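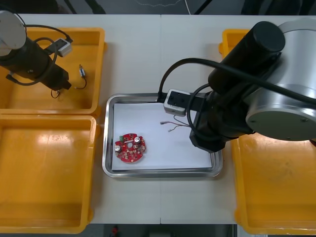 Do I need to line the tray before I put a board in it? I'd say always line it. A plain sheet of white paper is fine, and it should lie flat inside the rims.

Section 4: Setting up the tray and bins

I wrote the first version of this section for Anwara Sultana when she joined the Dusasham bench, and I've added bits to it ever since (mostly after getting something wrong myself). It covers the sorting layout only. Testing is in the next section and it can wait, so please don't skip ahead!

You'll want the steel tray, a few sheets of white paper, the yellow plastic bins, a soft cloth and a pencil. If you're working from the Ghauri starter box, the labels are in the lid pocket. I missed them for a whole month.

1. Wipe the table down and let it dry. If you've pushed two tables together, run your cloth along the join as well. Tiny screws and snipped wire ends love that gap.

2. Put the tray in the middle, where you can reach every corner of it without leaning over the bins.

3. Cut the paper a little smaller than the floor of the tray and lay it in. I don't tape mine. Tape leaves a sticky edge and the next sheet goes in crooked.

4. Place one board on the paper, parts side up. Hold it by the edges and keep your fingers off the solder pads.

5. Lay any loose wires beside the board with the connector ends all pointing the same way. You'll be grateful when you come to match them up.

Caution: never rest a board that's still connected to a supply in the tray. It's bare metal at the sides, and paper slides about more than you'd think.

Now for the bins. Ours are the yellow Trorkgate ones and I'm fond of them, shiny as they are. The colour shows up dark bits nicely, and they wipe clean in a few seconds.

6. Tip each bin upside down over a sheet of paper and tap the base. Look at what falls out before you throw it away – I've rescued more than one good connector like that.

7. Run a finger along the ledges on the inside. 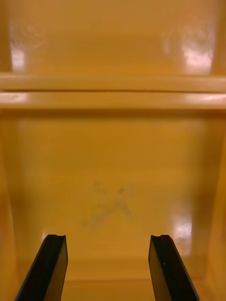
Grit and clippings settle in those places and a quick wipe across the floor won't shift them. Wrap the cloth round the blunt end of the pencil and go right along, corners too. Then do the rims.

8. Set the bins out in pairs, two on the left of the tray and two on the right, with enough room between them to get your hand round.

9. Label them on the outside. I use boards and wires on the left, small parts and "ask Yvette" on the right. Yvette Sutherland looks through that last one on a Sunday, so don't empty it yourself, however full it gets.

Note: keep the label wording short. The Disex printer stops at 24 letters and simply drops the rest, which is how we came to own a bin marked "small parts and anything".

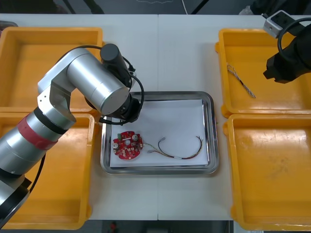

Can I stack the bins to save space? Only when they're empty and you've finished for the day. During sorting they need to stay side by side, and a stacked bin of parts presses down on whatever is underneath.

10. Sort one board at a time. Move it and its wires out of the tray before you bring in the next. I know it feels slow! My best afternoon was 29 boards, and I did every one of them singly.

11. Change the paper when it's marked or creased. A grubby sheet hides small parts, and you'll end up chasing pencil smudges.

12. Empty a bin when its floor is covered. Don't wait for it to reach the rim.

Caution: lift a full bin with both hands and keep it level. I once carried one off by a single side while talking, and spent the evening on my knees picking up 252 capacitors.

Cleaning at the end of the day is easy enough. Warm water, a drop of washing-up liquid and the soft cloth will do for the bins. Leave scouring pads in the kitchen.

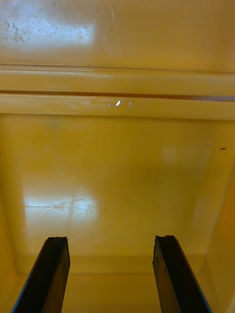

Fine scratches won't do any harm, but they do hold dust, and in a glossy bin a scratch and a stray hair of wire can look very alike. If you're unsure, brush it with a fingertip. A wire moves and a scratch doesn't.

13. Dry the bins fully before parts go back in. I stand mine on their sides overnight with the labels facing out.

14. Wipe the tray last, rims included, and put a fresh sheet of paper in ready for the morning.

If a label has come off in the wash, write a new one straight away while you still remember which bin it belonged to.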